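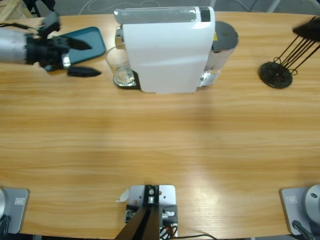
Rhiannon Beddoe wrote to me that she'd followed the first version of this section to the letter and her pastels still hung crooked by opening night, and could I please say more about the wire. Yes, I can! I've rewritten the whole thing, so if you printed the old one, toss it.

Section 6: Hanging framed work on the Nemine rail

Read this through once before you pick up a frame. I never used to, and I have the dinged corners to prove it.

What you need: the 1035 hooks (the older Rosser hooks look almost the same but they don't seat in this rail), hanging cords, D-rings, braided wire, a small level, painter's tape, and soft blankets for the floor.

1. Lay the whole show out on blankets along the wall, in order, faces up. Walk it a couple of times. Swap things now, while swapping is easy. I always end up moving the loudest painting away from the door.

2. Turn each frame over and check the D-rings. They go a third of the way down from the top, at the same height on both sides. Measure, please. This is where Rhiannon's trouble was, and mine too, back in February when we hung the printmakers.

3. Thread the wire through both rings, leave a little slack, and wrap each end back on itself 13 turns. Yes, I know it looks fussy. Fewer turns can creep overnight.

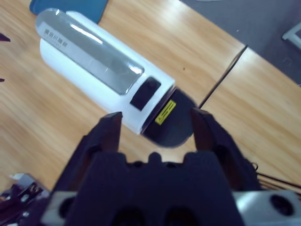 4. Clip two cords onto the rail for anything wider than your shoulders, one cord for small pieces. Two cords keep a wide frame from tipping every time the front door bangs.

5. Slide a hook onto each cord, tighten the thumbscrew, then tug it downward. If it moves, loosen it, wipe the cord and try again.

CAUTION: 40 pounds is the limit for one cord and hook together. If you have a heavier piece (glass adds up fast) talk to me first and we'll find it a spot on the Flendero panels.

6. Lift the frame from the bottom with a helper on the other side. Ease the wire onto the hooks and let go slowly. Don't lift by the top rail of the frame, even if it feels solid.

7. Set the level on top, nudge, and put a felt bumper on each lower back corner so the frame sits off the paint.

8. Tape up the labels last, to the right of each piece, all at one height. Lleucu Rees likes hers on the left for the quilts and that's fine, just be consistent along a wall.

Note: Unframed canvases can go up the same way, but skip the bumpers if the stretcher bars are thin. Fabric work hangs from a rod, and that's in the next section.

Note: Lights come after labels. Aim them, step back, then check for glare from where a visitor would stand (and try it from a chair, too!).

Leftover hooks go back in the tin by the rail cutter, thumbscrews in.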